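Flestley Opens Simulation Lab to Visitors for Demonstration of Flalano Control Software

DIRUDBERG, June 2019. Flestley held an open day at its Dirudberg site to show Flalano, its control software for robot arms, running in simulation. Visitors followed the work from the robot's own viewpoint on screens in the main lab.

The first session dealt with gripper control. Operators ran a parallel gripper with two fingers through open and close commands at several wrist angles.
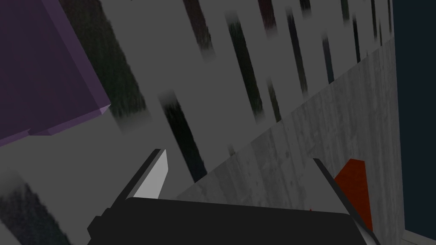
Commands are logged at every step, and each run can be replayed from the log. The release shown at the open day includes 3653 stored runs, of which 139 were added after the February update.

The second session used a furnished room and a robot with two arms. The test area was a small dresser with a purple top, holding a potted plant, a phone and a small blue object. Staff explained how the software plans a reach for each arm and checks the two paths against each other before either arm moves.

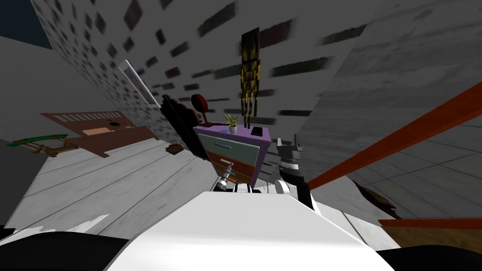 Availability

Flalano is supplied under a site license with 3 months of support. Bhattacharjee, the distributor, will handle orders and training. The demonstration rooms are included with the license.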